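The Quiet Business of the Desk Sleeve

Soft cases, pencil cases and the boxes phones come in are being given a second look by people who share a work table 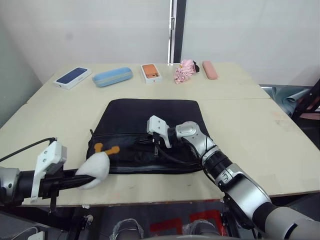
A black laptop sleeve with an orange zipper pull, with phone boxes and pencil cases behind it.

When the business college at Floststead replaced its fixed workstations with shared tables in September, the administration prepared for questions about power outlets and noise. The subject most frequently raised at the service desk was storage. Students who had once left their belongings in a drawer overnight were required to carry everything home, and many found that they owned no suitable bag for the purpose.

The laptop sleeve has benefited from this change more than any other article. It is a modest item, usually a padded rectangle closed along one side, and it has traditionally been bought as an afterthought. The college store reports that it sold 123 of them in the first weeks of term, against 100 in the whole of the previous year.

Amissah, a maker of soft goods which supplies the store, attributes part of the demand to the second zipper. Buyers increasingly request an outer compartment for a charging cable or a mouse, so that a separate pouch is unnecessary. The firm advises that such compartments be filled lightly. A bulky adapter placed against the computer will press on the lid when the sleeve is stacked beneath books.

The zipper itself merits attention at the time of purchase. The store's buying guide recommends running the slider along its full length 3 times before paying, and turning the corners of the sleeve by hand to confirm that the track lies flat. Pulls in a bright colour have become common on dark fabric. They are readily found at the bottom of a backpack, and they assist in distinguishing one black sleeve from the next on a crowded table.

Pencil cases have followed a different course. The college had expected them to decline as note-taking moved to the screen, but they have instead been turned to other uses. A rounded case with a full-length zipper will hold earphones, a memory stick, lip balm and a transit card. Slim cases remain the choice of those who carry two pens and a highlighter. Pale blues and pinks sell well, although the store notes that light fabric shows graphite within weeks and should be sponged with mild soap and left open to dry.

A less expected arrival on the shared table is the phone box. These rigid cartons are seldom discarded by their owners, and a survey conducted by the Skondora design centre, which received 400 replies, found that keeping the box was more common than keeping the receipt. The lid fits closely, the walls resist crushing, and the interior is well proportioned for spare cables, adapters and index cards. The centre suggests a label on the short end, where it can be read when several boxes stand in a row on a shelf.

Some restraint is advisable. A box that has been emptied of its original contents is of little value if it becomes a home for unidentified cords, and the centre recommends that any cable without a known device be taken to an electronics recycling depot.

The college has since issued guidance for the tables. Users are asked to place small articles along the back edge and to leave the front clear for the computer and a notebook. Bags are to be kept on the floor or on the hooks provided. At the end of each booking the table is to be cleared completely, and items left behind are held at the service desk for claiming.

Prurkavlow, the furniture supplier responsible for the tables, has proposed a shallow rail for the rear of each top to prevent pens and cases from rolling off. A trial is under consideration for the second-floor reading room.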